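Skukach Community Help
Workshop Furniture and Surfaces
Care of a grooved aluminum tabletop and the marker cubes used on it
Posted 5th September, viewed 3,554 times

Niloufar Ghaffari
I am responsible for the shared worktables in Room 418 at the Indham site. The tabletop in this inquiry is silver aluminum with parallel grooves along its length and round holes between them. Dust and fine plastic debris collect in the grooves, and the holes are slow to clear.

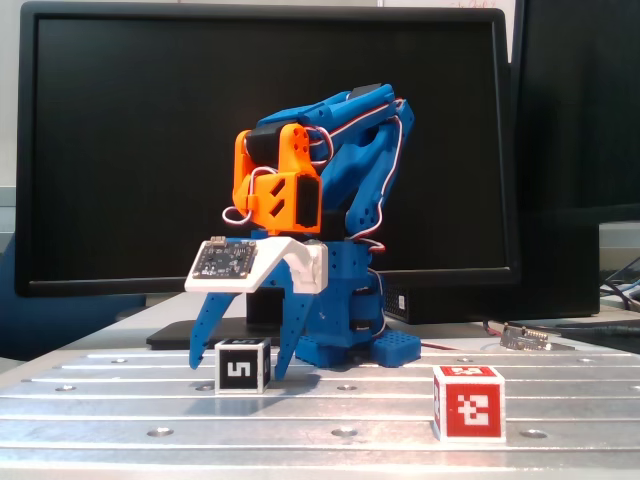 Our present procedure is a dry cloth at the close of each day and a household vacuum once a week. The cloth moves most of the debris into the nearest groove. I would be grateful for guidance on a suitable cleaning method. We also keep small cubes with printed markers, black-and-white or red-and-white, on this table, and I would like to know whether they may be stored there between sessions or should be put away.

Petro Hordiienko
Vacuum first, cloth second. Use a narrow nozzle.

Behrouz Asadi
The order given by the previous contributor is correct. At Pinow we maintain similar tables and follow a written procedure. Loose items are removed from the surface. A soft nylon brush, of the type sold for window tracks, is drawn along each groove toward the front edge, and the nozzle is held at the end of the groove while this is done. 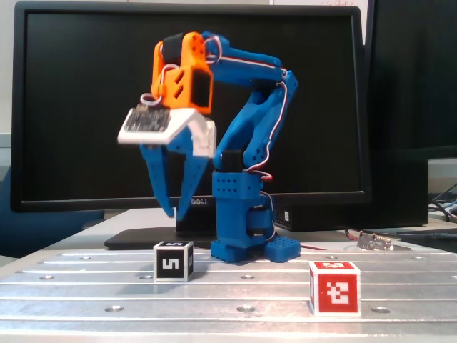
Holes are cleared separately with a small round brush. Compressed air should be avoided in a shared room, as it carries the debris onto neighboring desks. For marks on the metal, use a cloth dampened with water and a small amount of dish soap, then a second cloth with plain water, then a dry one. Steel wool and scouring powder will scratch the finish and must not be used.

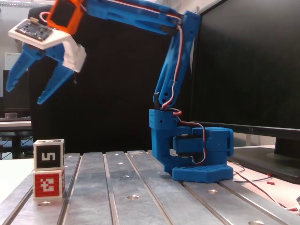 Storage of the cubes is a matter of keeping the printed faces clean and free of scratches. A lidded box with a cloth lining is sufficient, and ours is kept on the shelf beside the table. Stacking is acceptable during a session, but a stack such as the black-faced cube on the red one belongs farther in from the front left edge, where a sleeve is less likely to catch it. Printed faces should be wiped dry only.

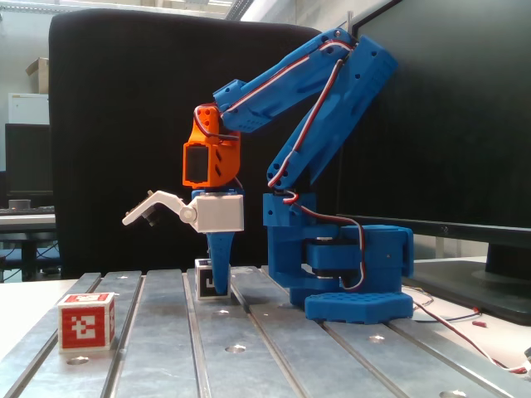
Red-and-white cube at the left of the table, with the smaller black-and-white cube in the middle.

Our procedure was last revised in January and allows 3 minutes for the daily brushing. The full wash is carried out every 2 weeks.

Niloufar Ghaffari
Thank you both. I have requested the nylon brushes and will adopt the lidded box. I will report here if the soap solution leaves any residue in the grooves.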